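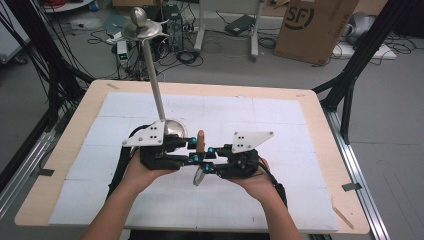
A metal piece in the shape of a sword hilt, held over a light wooden table.

August 2019

The man who sells old swords in Cloditz did not want his name used, and he asked me twice before he would sit down. He has been in the trade for 30 years. He says the trade has changed, which is what everyone in every trade says, so I asked him how.

"People used to come in and want a sword," he told me. "Now they want a certificate with a sword attached."

I had come to see him over those certificates. In June a sale at Kourkoulas, the auction house down the hill from his shop, put up a short saber said to have been carried by an officer on the losing side of a war I had to look up. It came with a family letter, a typed history and a printed card from Zuline, a firm that checks old weapons for a fee. It sold for well over the guess in the catalog. He was in the room and did not bid.

Why not? "The letter says my grandfather's sword. It doesn't say which sword. You could put that letter next to a bread knife."

I pointed out that Zuline had looked at it. He shrugged. Zuline charges 60 dollars for a basic card, and he has sent pieces there himself. "They're decent people. They look at the photos you send and they tell you the style is right. The style is right on a copy, too. That's what makes it a copy."

I can't say he has no stake in this. A dealer who tells you to distrust auctions would presumably like you to buy from a dealer, and when I put that to him he took it calmly. "Sure. Distrust me too. Ask me where I got it. If I start telling you about a battle, leave."

So I asked where he got things. Most come from house sales, some from other dealers, and a few from people who walk in with a blanket under one arm. He keeps a ledger, and he let me see it. There are 1,548 entries, each with a line for what he paid and a line for what he knows. The second line is often blank. On one page I found the word "nice" and nothing else.

He told me that the blade is the part buyers stare at and the hilt is the part they should turn over. Grips get replaced. Guards get swapped from one sword to another, sometimes by an army and sometimes by a man with a garage. "Look where two parts meet. Does the wear carry across? If one side is smooth from a hundred years of hands and the other side is sharp, somebody's been busy."

How many of the swords in his own shop would pass that test? He thought for a while. "Roughly 5 out of every ten, if you're strict." And are they priced that way? "They're priced as what they are." I looked at a few tags later. One said "old, with later parts." Another just said "cavalry," and it was not cheap.

I had also heard about a big find at Zorkby, where a farmer is supposed to have pulled a crate of dress swords out of a barn wall. Several are already for sale online, with the barn in the description. The dealer has been offered two. He turned both down, although he admits they looked good.

"Maybe there was a crate," he said. "I've known barns with things in them. But I asked for a picture of the crate and got a picture of the barn."

I asked whether any of it matters, if the buyer is happy and the thing looks fine over a fireplace. He said it matters when the buyer dies and the kids bring it in. They have been told a number all their lives, and he is the one who has to say a different number. He said he doesn't enjoy it — then he said that some of them he does enjoy, a little.

Before I left he tried to sell me a bayonet. I asked where he got it. He opened the ledger, ran a finger down the page, and found that the second line was blank.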